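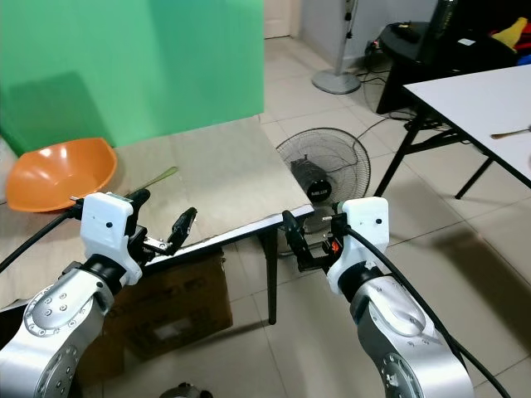
## February, lab night, home by 11

Seven demonstrations wanted, three usable. I'm writing that down first because tomorrow I will have talked myself into calling it five.

The assignment sounded like nothing when we picked it off the list in the fall. Set a table, clear a table. Other teams took the maze and the ball sorter and looked exhausted before they'd even started, and we went around feeling clever for a week. We had all set a table before! We figured the robot part was a detail.

Tonight it was my turn to drive, which means standing there with a controller in each hand while the two arms copy me, badly and slightly late, like a bored kid in a school play. The delay is tiny. You stop noticing it after ten minutes and then you reach for something and notice it again. My left hand is fine. My right hand has opinions. I kept closing the right gripper a moment too early and pinching air, and every pinch goes into the recording along with everything else, so if the model grows up to be nervous it will have gotten that from me.

The software side of our project is called Clerillow, a name that won a vote late at night and that none of us can now say to a professor with a straight face. Clerillow is supposed to watch the recordings and work out how a dish gets from one place to another. So far what it has learned is how to approach a bowl, stop, and think about it. I sympathize. On last month's test it went over to the bowl, hung there for most of the time limit, and went back to the start position. We put "shows caution" in the progress report.

Lost a good chunk of the evening to cables. One of them kept catching on me when I turned, so I moved it, and then the wrist on that side stopped reporting, so I moved it back. Then it worked. I did not write down what I'd moved it back to. There's a line in our log now that says "cable: as before," and future me is welcome to it.

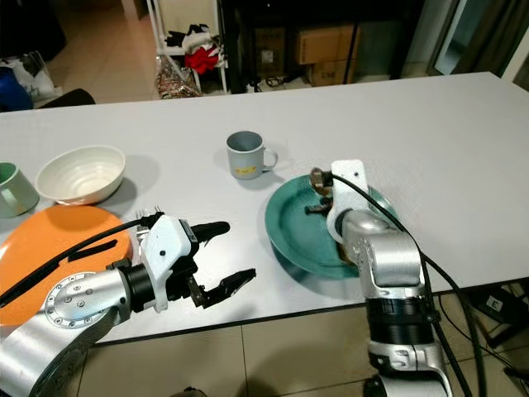

The dish rule is still the big argument on the team. Half of us want the same dishes in the same spots every time until something works, and the other half (my half, the correct half) want to mix things up from the start so the model doesn't just memorize one table. Tonight I got my way, and then had to live with it. A teal plate with a small dark brown thing sitting near the far rim is a perfectly reasonable thing for a person to deal with. With the right gripper you have to come down over the plate, and the wrist blocks most of what you're trying to see, so you're fishing by memory. Meanwhile the left arm is supposed to wait somewhere sensible, and I had it hovering next to the orange plate with its fingers open like it was about to ask a question. Mugs are another matter. The gray one has a handle, and the handle pointed right, and our grasp notes have a whole paragraph on handles that boils down to "try not to."

Two of the bad runs were my fault outright. I forgot to hit record on one, and it was of course the nicest one of the night, smooth all the way through, a real pleasure, gone. On the other I hit record and then stood there scratching my nose with the controller. The arm did its best impression.

Bruvham has the room after us and they want it by ten, so the last hour was me rushing, and rushing shows up in the data. You can see it in the plots. The early runs have these lazy curves and the late ones look like somebody swatting a fly.

The Danladi team posted their numbers on the class page this afternoon. I looked at them before I drove, a mistake. Their gripper opens doors now. Ours has a rich inner life.

Things for next time, before I forget:

- Start at the slow speed setting and stay there
- Ask for the longer slot, again
- Put RECORD on a sticky note at eye level
- Fix the folder names before somebody trains on the nose run
- Look up whether Tisteris grades on the demo or on the write-up, since I have been telling everyone it's the write-up and I have no idea where I heard that

My shoulders hurt. Four more runs to get and then the training job can go overnight. Going to eat cereal standing up, straight out of the box, no bowl.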